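# About Sadska Kitchen School

Sadska is a cooking school for adults. We teach home cooks in small evening and weekend classes, and we also run a sharpening counter and a small shop in the same building.

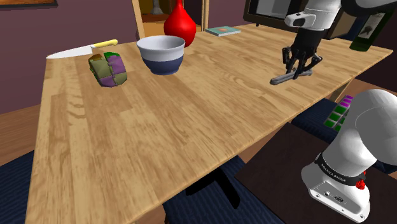
*A large kitchen knife on a light wooden table.*

## How we started

The school was set up by Juraj Lukáč and Maham Siddiqui, who had worked together in a hotel kitchen for several years. Juraj ran the butchery section and Maham was on sauces, then pastry. Both of them ended up training the new hires, and both found they liked that part of the job better than service.

Their first class was a knife skills evening in a rented church kitchen. It covered onions, carrots, celery and one whole chicken per pair. The same class is still on our schedule, with leeks added and the carrots moved to the end.

After two winters in the church kitchen we took over the old Noltska bakery. The bakery's deck oven was still in place and we kept it. The front room, where the bread counter used to be, is now the shop. The flour store behind it was knocked through to make the second teaching room, and it still has the original floor drain and a step down that we ask everyone to watch for.

## What we teach

Most people start with Knife Skills 1. You learn how to hold the knife, how to hold the food, and how to keep the board from sliding. We spend the first hour on onions. By the second hour most groups have moved on to herbs and root vegetables, and the class ends with a soup made from what was cut.

Knife Skills 2 covers poultry and whole fish. It is a longer class and we keep it smaller. You need to have taken the first class, or to have cooked for a living at some point, before you book.

The rest of the schedule changes with the season. The regular classes are:

- Stocks and Soups
- Bread in a Home Oven
- Weeknight Lentils and Rice
- Pies, Sweet and Savory
- Pickles and Preserves (August only)
- Cooking for One

Weeknight Lentils and Rice is Maham's class and usually fills first. She teaches three kinds of dal, plain rice by the absorption method, and a quick tomato pickle that keeps for a week in the fridge. Recipes are printed and handed out at the end so that people watch the stove during class.

Osamu Murakami teaches fish and everything that involves a long, thin slice. He trained as a fishmonger and joined us after taking our bread class as a student. He also does the ordering for both kitchens.

Shoaib Arain teaches bread and pies. He looks after the deck oven, which takes most of an afternoon to come up to heat, so bread classes are grouped together on the calendar.

## The sharpening counter

Khurram Gondal runs the sharpening counter in the shop. He sharpens kitchen knives, scissors and cleavers by hand on water stones. He can take out chips and put a new tip on a broken blade if there is enough steel left. He does not sharpen serrated bread knives or ceramic blades.

Please wrap your knives before you bring them in. A dish towel and a rubber band is fine, and so is folded cardboard taped shut. Put your name on the outside. Knives are normally ready in two days, a little longer before the winter holidays. We charge by the length of the blade, and the current price list is on the counter.

Khurram is also the person to ask if you are thinking of buying a knife. Most home cooks do well with one large knife and one small one, and he will tell you if the ones you have are worth keeping. Bring them along. If a knife only needs a new edge, he would sooner sharpen it than sell you another.

## The shop

We stock a short list of things that we use in class: boards, stones, peelers, dish towels, stockpots, loaf pans and aprons. The aprons come from Storker, a workshop two streets away that also repairs ours. Our spices come from Shaikh, a family importer that Maham has bought from since her hotel days. We sell them in small bags, and we label each bag with the month it was packed.

We do not sell online. You can call ahead and we will set something aside until closing on the following day.

## The building

There are two teaching rooms. The front one has gas burners and the deck oven. The back one has induction cooktops and adjustable worktops, and has step-free access from the yard entrance. If you need the step-free entrance, tell us when you book and we will have the gate open.

Bicycles can be left in the yard. Street parking is free in the evening but fills up early on market days.

## Booking and cancellations

Classes can be booked at the counter or by phone. If you cancel more than a week ahead, we refund the full fee. After that we can move you to another date if there is room, or you can send someone in your place. If we cancel, you get your money back or a new date, whichever you prefer.

Tell us about allergies when you book. Both kitchens handle wheat, nuts, dairy, eggs, fish and shellfish, and we can't promise that any class will be free of traces. We can usually change a recipe if we know a few days ahead.

Wear closed shoes and tie back long hair. Aprons and knives are provided. You are welcome to use your own knife if you are used to it, and Khurram can check the edge before class starts.

Gift vouchers are sold in the shop and are good for any class on the schedule.

*Page last updated 19/07/2026.*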